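Brandine Puts Fruit, and a Few Bears, on Its Drawstring Line

BRARNTON, February – Home goods maker Brandine has added four prints to its drawstring bag range, having heard that some people still own plain ones.

The new prints are strawberry, lemon, bear face and a small, shy pattern on beige. All sell through Ramalho shops.

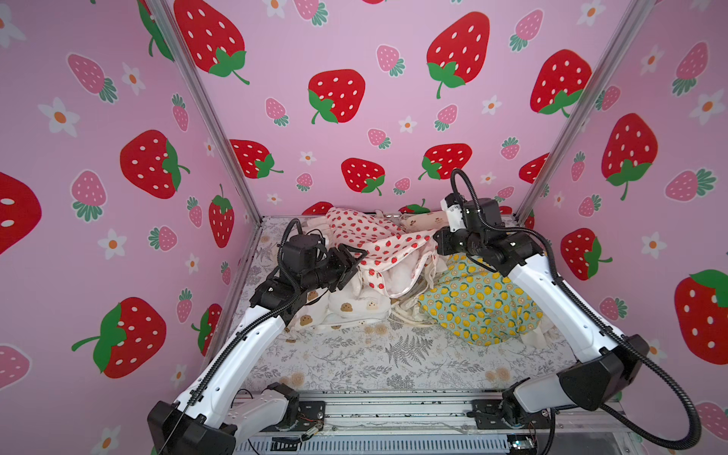 Strawberry, lemon and bear prints from the new range.

"We looked at 160 drawings of fruit," said designer Matilde Falcão. "By the end I could not face breakfast."

Each bag holds seven pairs of socks, or one sweater and some regret. 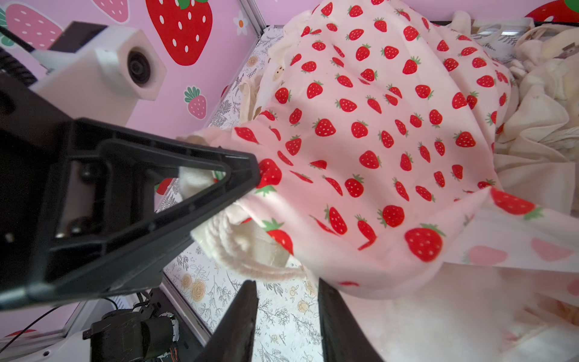 Can the bags go in the dryer?
Hang them up to dry instead. The cords will tangle in a dryer, and you will be the one untangling them.

The first run is 300 bags per print. Brandine made 200 last year and spent the spring apologizing.

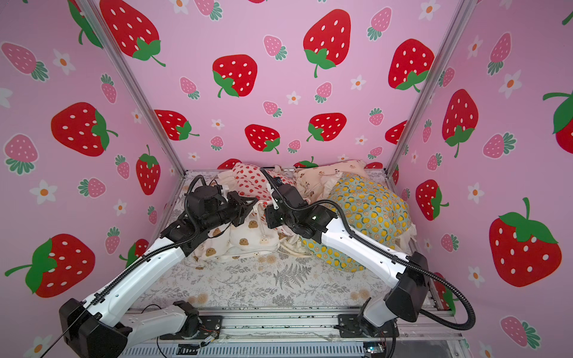 Stores that ordered before the end of the month will be served first, said sales manager Imogen Haworth, "including the ones who were rude about the bears."

Press contact: Imogen Haworth, Brandine, Brarnton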